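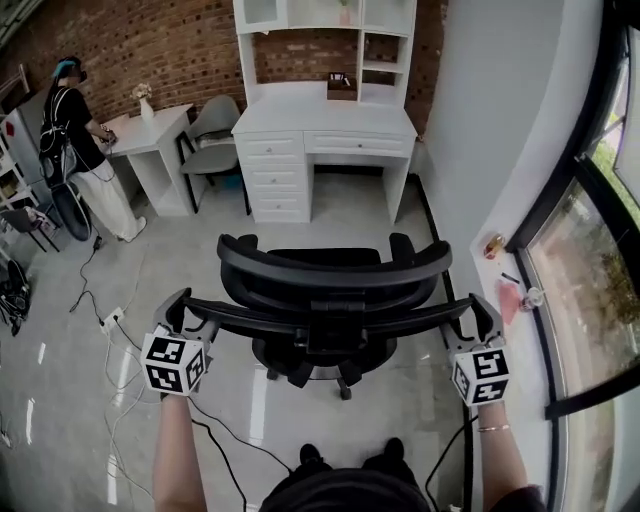
# Moving and setting up task chairs in a shared room

Speaker notes, Kodcombe facilities session, November. Slot is 8 minutes longer than the last version, so the headrest section is back in. Keep the joke-free opening.

## 1. Opening

Say who the talk is for: people who look after a room that has been furnished in stages. Desk from one budget, chairs from another, shelving from whoever moved out. The Costello building has plenty of these rooms and they share the same problem. The desks stay put and the chairs drift.

State the scope early.

- Chairs on casters, plus fixed-leg chairs where they share a table.
- Moving them over hard floors.
- Headrests and backs, because that is where the breakages are.
- Not covered: gas cylinder replacement, reupholstery, disposal.

Give the one figure now and leave it on screen while people settle. Gevgate, our chair register, lists 1,202 chairs across the Kodcombe sites. The register records type, room and last check. It does not record who adjusted what, and I will come back to that.

## 2. How a chair should be moved

Main point: steer from the armrests, low and level. With both hands on the arms the load goes into the seat frame and down to the base. Pushing on the top of a tall back puts a long lever on the recline mechanism and tips the chair when a caster stops.

Pause. People will say they always push on the back. Acknowledge it and move on.

Sequence to read out:

1. Lock the recline upright if the chair has a lock.
2. Lower the seat before any move longer than the width of the room.
3. Check that both arms are fixed. Height-adjustable arms can lift out of their sleeves under load.
4. Turn the chair so it travels with the back or the seat leading. Sideways is worst over thresholds.
5. Push slowly. Stop before cables and go around them.

On step 5, spend some time. Glossy tile is easy on casters and that is the trouble with it; a chair picks up speed with very little effort and then meets a power cord. A five-star base has 5 casters and it only takes one against a cord to stop the chair. The rule at Kodcombe is that power strips go along the wall line where the outlet allows. Where they must cross the floor, the chair route gets planned around them first.

Do not lift a chair over a cord by the arms. Lift from under the seat, 2 people for the heavier models, or unplug and clear the cord.

## 3. Chair against desk

Room types differ here. An older writing desk with drawers down one side and a kneehole in the middle was drawn for a small upright chair. A large task chair with fixed arms will often not go under the center drawer. People then leave it standing out in the room, where it becomes the obstacle.

Measurements to take before assigning a chair to a desk:

- underside of center drawer to floor
- highest point of the armrest at the lowest seat setting
- clear width of the kneehole at floor level, compared with the full spread of the base
- distance from desk front to whatever stands behind it

The third one gets missed. The base is often wider than the seat, and the casters hit the drawer stack before the arms touch anything.

If the arms do not clear, swap chairs between desks before ordering anything. A light metal-frame chair usually tucks under a side desk with space left over. Put the large chair at the open table and the small one at the drawers. Half the complaints logged in the Costello rooms went away with swaps -- no purchase, no parts.

Skip if short of time: the note on hutches. A hutch takes depth from the desktop, so the user sits closer to the front edge and the chair needs more room behind.

## 4. Headrests

Go to the bracket slide.
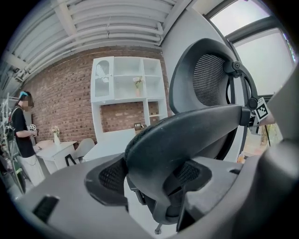 *Headrest bracket and mesh back, seen from below and behind.*

Let them look before talking. Most users have only seen a headrest from the front.

Points to make:

The headrest on this pattern of chair is a separate part carried on a bracket with knobs and pivot joints. Each joint can be left slack independently of the others. A headrest that nods has a loose pivot somewhere. A headrest that slides down is usually a height adjustment left slack. Users report both as "broken headrest," and the register entry should say which.

Work from the bottom joint up. If the top pivot is tightened first, the slack below it is hidden and comes back within the week.

Finger-tight, then a small further turn. No pliers. The threads on the Flimon spare bracket are molded plastic, and a stripped one means replacing the whole assembly. We stock that spare at Kodcombe. Allow for it being out of stock.

Mesh checks, in this order:

- run a flat hand across the panel and feel for slack at the frame
- look at the panel against a window; a pulled thread shows as a bright line
- look at the plastic edge where the mesh enters it

A pulled thread in the middle of a panel is cosmetic. Mesh leaving its edge is a failed chair. Tag it and take it out of the room the same day. Do not glue it.

Also mention: dust collects on the seat mechanism housings and gets ignored. Dry brush, then a barely damp cloth. No spray near the recline joint.

## 5. Placing chairs around a table

Different problem from the desk. At a table the chairs are mixed and used by whoever comes in. The aim is that every chair can leave its place without a second one moving.

Tall-backed chairs go where they do not block light or a walking route. On the window side they are acceptable if the clear part of the glass is above the headrest. Frosted film on the middle panes removes most of the glare question, though not at the upper strip late in the afternoon.

Fixed-leg mesh chairs do well at the table side that sees the most traffic. They stay where they are put. Check the glides under the legs, as metal on tile leaves gray marks that need more than a mop.

Keep a walking strip in front of open shelving even where the shelves are mostly empty. They fill up. A strip given over to chair parking is hard to get back.

Windowsills: small bottles and loose items on a sill behind a tall chair get knocked off when the chair reclines. Leave a gap or clear the sill.
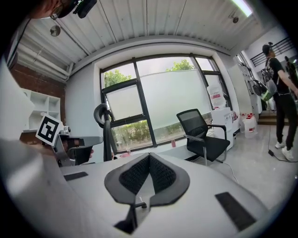 From the floor at the last session: should a chair with a headrest be parked facing the table or turned away from it?

Facing the table, with the seat pushed in as far as the arms allow. The back then sits clear of the wall or window behind it, and the next user can pull the chair out by the arms. Turned away is fine for cleaning, but it should be turned back afterward.

Follow-up that came with it, in case it is asked again: locking casters. We do not fit them to task chairs. Users forget they are on and push anyway, which loads the base. Hard-floor casters with a soft tread solve most of the rolling complaints.

## 6. The register

Back to Gevgate, short section. The field we lack is adjustment history. A chair can be checked, found sound, and be set wrong for its room an hour later. Proposed additions:

- headrest fault type (pivot, height, mesh, none)
- arm clearance at assigned desk, as a measured gap
- caster type
- free text, one line

Expect resistance to the second item. It needs a tape measure and someone on the floor with it. I would keep it anyway and drop the free text if something has to go.

Say plainly that the swap results come from one building and were logged by the people who did the swaps. The complaints log does not separate chair trouble from desk trouble before that point, so the comparison is weak.

## 7. Handout and room setup

Handout is a single sheet, the move sequence on one side and the desk measurements on the other. Leave the stack by the door.

For the demonstration I need one tall chair with a headrest, one low chair without, and a desk with a center drawer. Loosen the lower headrest joint before people arrive. Bring the tape measure and the dry brush, and one spare caster to pass around.

If the projector fails, run sections 2 and 4 from the chair itself and drop 3.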